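Home | Lists | Archive | Search | Help
Print this message | E-mail this message

Subject: Re: Dyeing old wool with onion skins
From: Izzati Santoso
To: Tritomow list

Illia Hordiienko wrote:
> I've got 100 grams of skins saved up and a jumper's worth of
> unravelled cream wool. Do I need to use alum, or will the colour
> hold without it? And is brown skin better than red?

Illia, you're in for such a treat! Onion skins are the kindest dye going. They'll give you colour without alum, but do use it if you can get some, as the shade comes up far brighter and lasts much better in sunlight. I did my last lot both ways and the plain skeins were a soft tan next to a really blazing orange (I still have the orange as a hat and I love it).

Brown skins for golds and rusts. Red ones are more of a gamble, and I've had anything from olive to a muddy sort of chestnut out of them. Try a bit of each!

Simmer the skins for an hour, strain, let the pot cool, then put the wetted wool in and bring it up slowly. Don't stir. Leave it overnight. Yoga Wibisono did a lovely long post on cooling times, it's number 184 in the archive, and Syafiqah Teoh answered with notes on hard water that are well worth a read too.

One more thing, unravelled wool is crinkly, so tie each skein loosely in four places before it goes anywhere near the pot. I skipped that once and spent a whole Wednesday picking out knots.

Do post your colours when they're dry!

Izzati
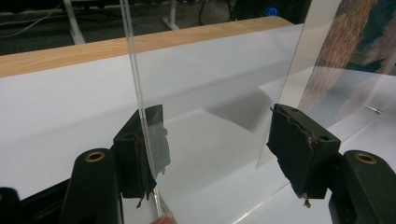 Recent messages on this list

- Walnut husks, fresh or dried?
- Kandpal meet-up in April, lifts wanted
- Moths again (11 replies)
- Spare Ornel spindle to give away
- Re: Madder that went brown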